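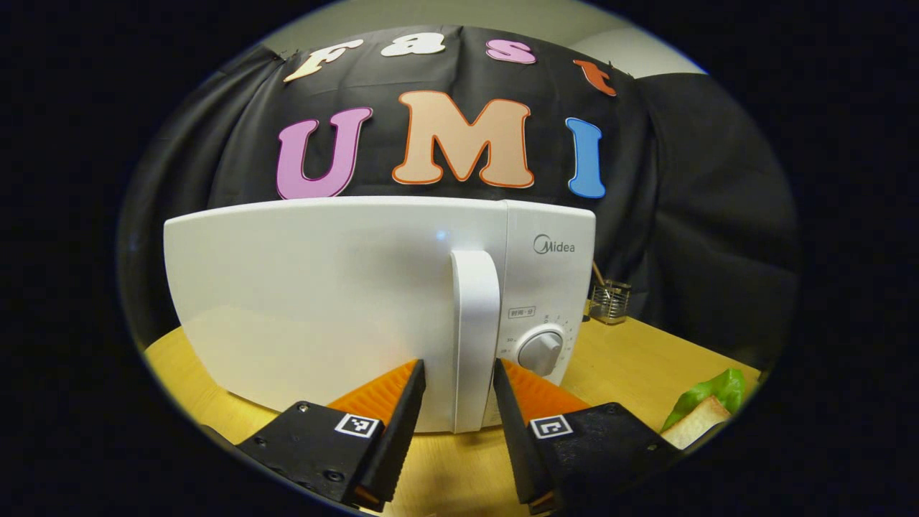

Subject: Re: [phones] Battery swap or new handset?
From: Marta Sydorenko
To: the Ladport phones and tablets list

Larysa wrote:

> My phone is four years old and the battery no longer gets me
> through a working day. I leave the house with it at 100 per cent
> and by 3 pm it is asking for the charger. Everything else on it
> is fine. The shop in Siltness says they can fit a new battery
> but they also had a good try at selling me a new phone. The one
> they showed me was the Tultiretti, the model with the 2 cameras
> on the back. Has anyone on the list had a battery done there,
> and did you lose anything off the phone? Also, is the Tultiretti
> any good? I mostly do email, maps and the bus app.
>
> Larysa Sydorenko

Larysa (no relation, for those who ask every time we both post),

I had mine done in Siltness in March, same shop if you mean Kuzmenko opposite the bus station. I handed it over in the morning and had it back after lunch. Nothing was lost. They ask you to sign a form saying you have made a backup, and I had, but I didn't need it. The phone came back with all my messages and photos, and the alarm still set for the time I had left it.

A few things I would do first.

Look in the settings under battery and see what it gives as the maximum capacity. Mine said 74. If yours says something in the nineties then the battery is probably all right and some app is eating it. The bus app is a good suspect. It used to keep location running all day on mine until I changed the permission to "only while using". Try that for a couple of days before you spend anything.

Check how much longer the maker will be sending updates. This was what nearly put me off. A new battery in a phone that stops getting security fixes in six months is poor value, at least if you do your banking on it. Mine had two years left so I went ahead.

Ask what battery they fit. Kuzmenko had two kinds when I went, the maker's own and a cheaper one. The cheaper one works but the phone puts up a notice in the settings saying it can't verify the part, and you no longer get the capacity figure. I paid the extra. The man at the counter didn't push me either way.

Ask about the seal as well. Once the back has been off, they won't promise it is still waterproof. I asked for new adhesive all round and they said it was included, but I have kept it away from the sink since then all the same. 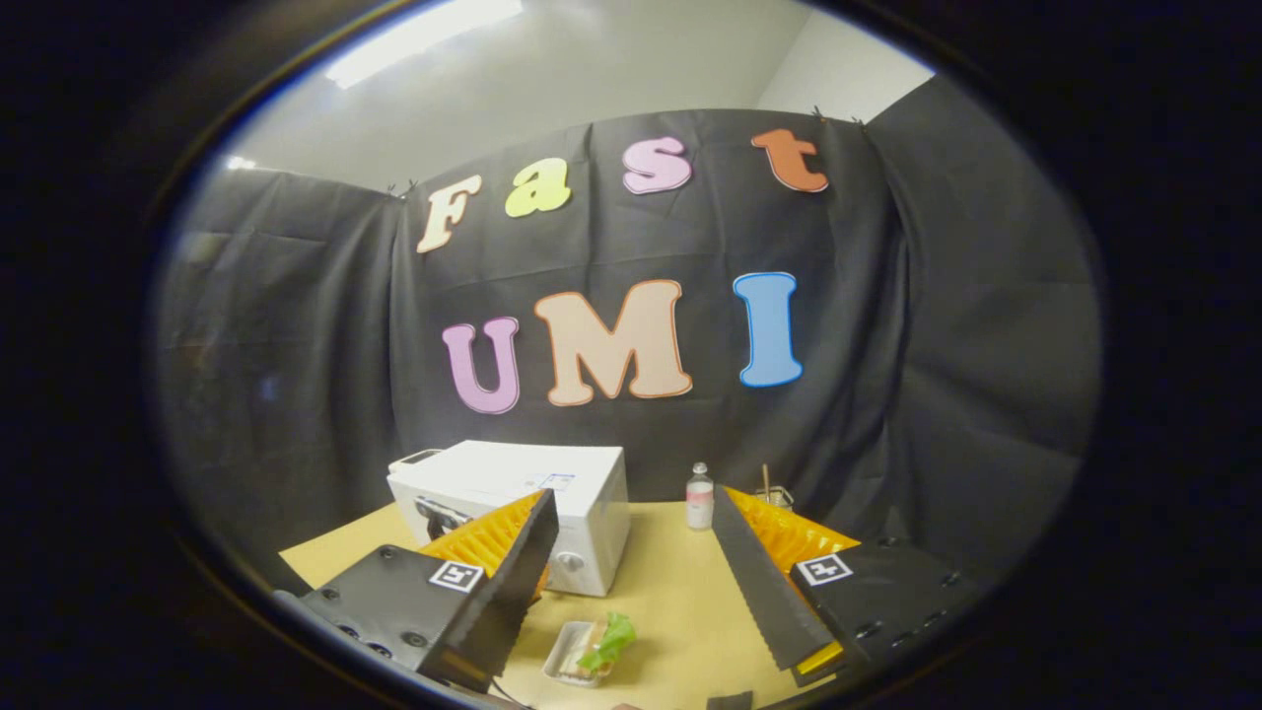 On the backup, do it at home on your own wifi the night before and leave it plugged in. The first full one took hours on mine. If you use an authenticator app for logging in to things, check separately whether it is included, as some of them are not. Write down the recovery codes and keep them on paper. Take your SIM out and keep it with you, and take the case off, as they had a box of cases under the counter that people had never come back for.

As for the Tultiretti, my nephew has one and I have used it for an afternoon. The screen is bright and the maps were quick. The second camera is a wide one and the pictures from it are soft at the edges, so I wouldn't pay more for that. It is also a good deal bigger than what you have now. I couldn't reach the top corner with my thumb and it stuck out of my coat pocket. There is no headphone socket, if that matters to you. Battery life he says is a day and a half, but it is new, and yours was probably the same when it was new.

He did have one problem with it. It came with a lot of apps he hadn't asked for and some of them can't be removed, only switched off. He counted 1000 notifications in the first month from the shopping one alone before he found the setting. He may be exaggerating but I saw the list and it was long.

For email, maps and buses I would get the battery done and wait. My old phone now finishes the day with plenty left, and it has stayed that way through the summer. If it starts switching itself off in the cold, or the charging port gets loose, that's when I would look at a new one.

If you do go, ring first. They don't always have the part in, and when they order it from Ladport it can take a week. The website says it checks stock but it told me they had one when they didn't.

Could you let the list know what your capacity figure says? I would like to know if 74 after four years is normal.

Marta

--
To leave this list, send a blank message with "unsubscribe" in the subject line.
Please trim quoted text when replying.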